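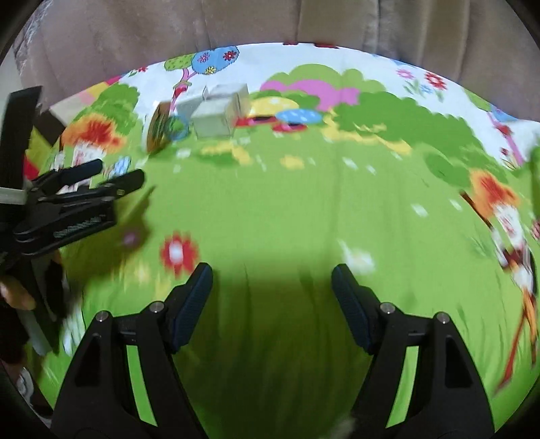

Nondari Printed Table Cover, Round
Item no. 539
Supplied by Grullix, Sternthorpe

The Nondari is a cartoon-print cover for round tables in playrooms, kitchens and craft areas. The print is a park landscape on a green ground, with trees, bushes and flowers in mixed colours. One tree has a pink-purple trunk with a small birdhouse on it. The artwork runs to the rim, where the background is partly white behind the foliage.

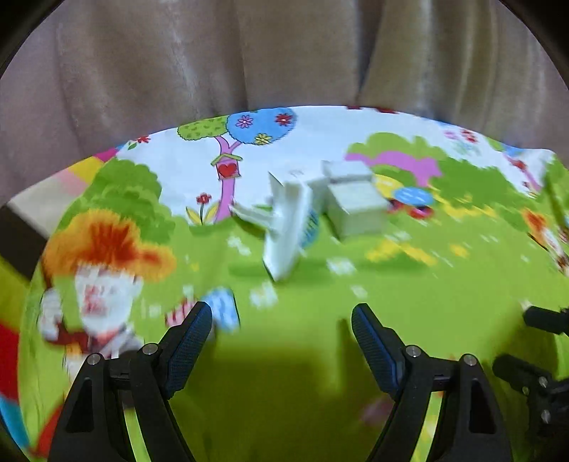
Specifications
Fabric: woven polyester, printed one side
Hem: 5 mm, double-stitched
Overhang on standard table: 11 cm
Wash: 40 °C, gentle cycle, line dry in shade
Iron: reverse side only, low setting

Use
The cover suits light table work — sorting packets, wrapping, board games. Pale cartons are easy to find against the green. It is not padded and does not protect the tabletop from heat.
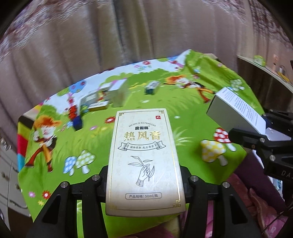

Carton marked 热风膏, 50ml/瓶, held over the cover.

Fitting
Centre the print before smoothing the cloth outward. Remove fold lines with a low iron on the reverse side. Clips are sold separately under the Bang label.
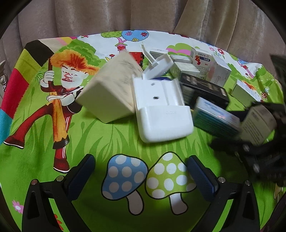

Nondari on a round surface with mixed boxes and packaging. Mushroom motifs at front.

Trade enquiries: Raed Ghanem, Grullix
Page revised 27/04/2020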